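From: Alfredo Espiritu
To: workshop-storage list
Subject: Re: Small parts rack, drawer labels and bin overflow

On the September thread, the Grernstead bench wrote:

> We are at 1,097 line items in the parts sheet and the drawers no longer
> match it. M3 hardware is in two places, and the crimp terminals have
> moved again. Can we either relabel the whole rack or go back to
> cardboard boxes by size? Also, does the rack have to stay on wheels?
> It drifts when you pull a drawer that sticks.

Relabel. Boxes by size failed last time because mixed lengths ended up together within a month.

Wheels stay. The floor behind the bench has to be cleared for sweeping, and the rack is too heavy to drag once it is loaded. Lock the casters before pulling a drawer. If a lock slips, write to me off list and I will order a replacement from Wirau.

Proposed rules:

1. Gray drawers hold fasteners, terminals, spacers and anything else under 50 mm in its longest dimension. One part number per drawer. No dividers.

2. A drawer is full at 100 pieces for M4 and larger. Surplus goes back in the supplier bag, and the bag goes in the stockroom with the Lumanlan stock.

3. Red and orange bins are for overflow and returns only – no permanent locations. They get emptied into the drawers before the monthly count.

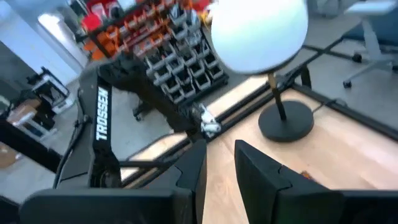
4. Labels are column letter, row number, then part number. Print on the Jirex tape, 12 mm, black on white. Handwritten labels are acceptable for a week.

5. The sheet is the master. If a drawer and the sheet disagree, fix the sheet first, then move the parts.

The old sheet had 1,366 rows before duplicates were removed, so please do not restore from a local copy. Use the shared one and add your initials in the last column.

I will print columns A through D first. Objections to rule 2 by the end of the month, please, with a part number attached.

Alfredo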